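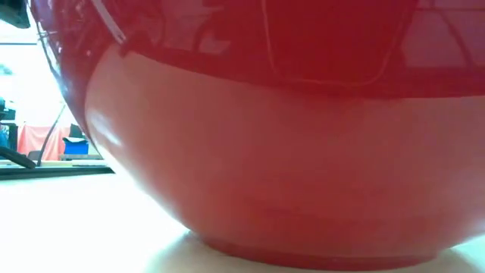

A Morning Among the Bowls at Fortin

Print this page | E-mail this page

I had been meaning to visit the Fortin tableware works in Driltville for years, and this October they finally had an open morning that fell when I was free. It's a 17-mile drive from my place, most of it behind a gravel truck, so I missed the welcome coffee and came in just as the first group was heading through the double doors.

Our group went to the shape room first, and I could have stayed there until lunch. They keep one of every bowl they have ever sold, 177 in all, going back to some very plain mixing bowls much like the ones my grandmother had (I got a bit sentimental over those, I'll admit). Our guide let us pick up whatever we liked, and we talked for a long time about feet – how a narrow foot makes a wide bowl look as if it's floating, and how a broad one is kinder to people with small children.

The Junimine line was the one everybody crowded around. It comes in 4 colors, and the red was my favorite by a mile. A shiny red changes with whatever is near it. Set it on a white table and the lower part of the curve goes a soft, milky coral, while up above it stays a deep crimson, nearly purple in places, with the whole room smeared across it. I walked around one of those bowls like a cat around a fish tank!

We finished in the seconds shop, where I bought two small dishes and a lid that fits neither of them. The line was long but very friendly, and a couple from Zindthorpe told me to come earlier next time and bring a box. Parking is free behind the building, and the tour takes 2 hours if you ask as many questions as we did.

Contact us | Copyright Driltville Day Trips | Back to top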